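4. Limpeza do organizador e do que mora nele

O organizador de mesa Gesano sai da caixa limpo. Depois disso, a responsabilidade é sua.

4.1 Esvazie todos os compartimentos. Clipes, elásticos e aquela chave que não abre nada vão para uma tampa ou um prato.

4.2 Vire o organizador sobre o lixo e dê umas batidinhas no fundo. O que cair não era importante.

4.3 Passe um pano levemente umedecido nas divisórias e, por último, na parede perfurada de trás. A poeira adora os furinhos – use um pincel macio e alguma paciência.

4.4 Antes de devolver a calculadora ao lugar, limpe-a também. Desligue-a, segure-a firme por uma das pontas e passe o pano sobre as teclas, sem encharcar.
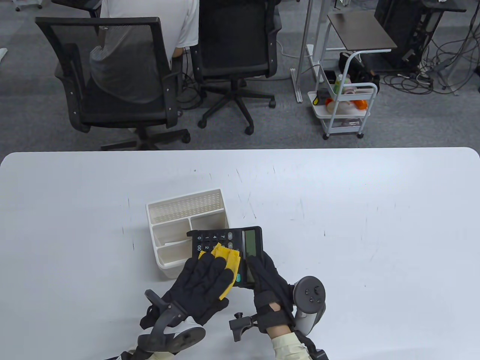 Fig. 5 – Limpeza do teclado da calculadora com pano amarelo, com o organizador vazio sobre a mesa.

4.5 Insista nos vãos entre as teclas. Migalha de biscoito não sai por persuasão.

4.6 Deixe tudo secar e só então recoloque os objetos, os mais altos junto à parede de trás.

CUIDADO: não borrife produto direto na calculadora. Ela continuará somando, mas talvez com opiniões próprias.

NOTA: álcool e esponja abrasiva deixam o plástico fosco. A garantia não cobre entusiasmo.

Divisórias de reposição: peça 468, vendida separadamente. Para montar o conjunto na parede, veja a seção 5.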